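Workshop Tips: Sharing a Packing Bay With a Two-Arm Handler

These notes are for bench staff at Plorstead who now work alongside the two-arm unit on the box line. They assume the basic safety induction is done. Revised Sat 8 February.

Before the shift

Check the simulated run first. Setiawan posts a new one whenever the bay layout changes, and it takes less time to watch than it does to free a jammed arm. Look at how close each arm sits to the walls. If the clearance looks tight on screen, report it before the job is released to the floor.

Keep the grippers open at startup. A closed gripper at power-on will trip a fault in Polia, the line controller, and the reset takes 7 minutes.

Wipe the finger pads with a dry, lint-free cloth. Solvent leaves a film and the grip force readings drift.

Approaching the box

The handler works with one gripper on each side of its center line. Boxes should go in square to the body, with the rail along the top. A box set at an angle will usually be refused. Do not reach in to straighten it while the arms are live — press hold, wait for the amber light, then move it.
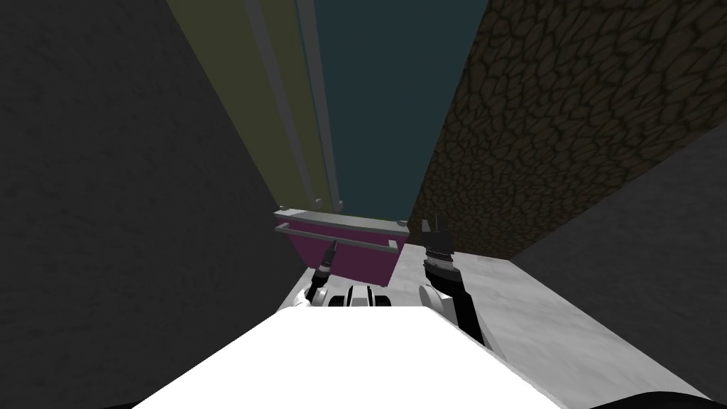
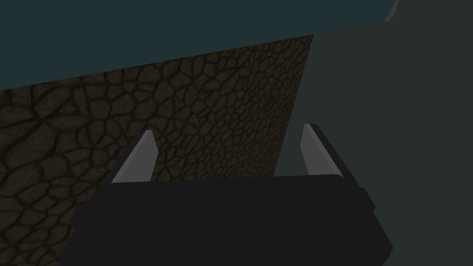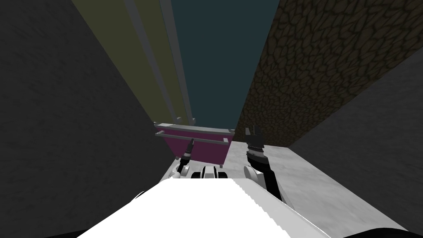

Simulated bay run. First and third: the magenta box ahead of the two arms. Second: an open gripper with its pale finger pads.

What changes at the bench

Lifting is down to 3 boxes per person per hour, mostly refusals and odd sizes. The time goes into loading, checking and clearing faults. Staff who used to lift all day will find the new work lighter on the back and harder on the attention. Rotate off the monitor every 25 minutes. Longer stints lead to missed refusals.

Log every stop, including short ones. In October the Ovlow packing crew logged 17 stops in one week, and most came from the same loading mistake. The fix was a strip of floor tape showing where the front edge of the box belongs.

Do not give the handler's job back to a person without a note in the log. If boxes are being moved by hand, the controller still counts them as missing and holds the next batch.

Job sheets now list two roles, loader and monitor. Both are paid at the old packer rate plus the monitor allowance. Swap roles at the break, and tell the shift lead if the swap is missed.

End of shift

Park both arms, leave the grippers open, and clear the area under them. Sweep before mopping — grit in a wrist joint means a service call. Hang the hold key on the hook by the bay door.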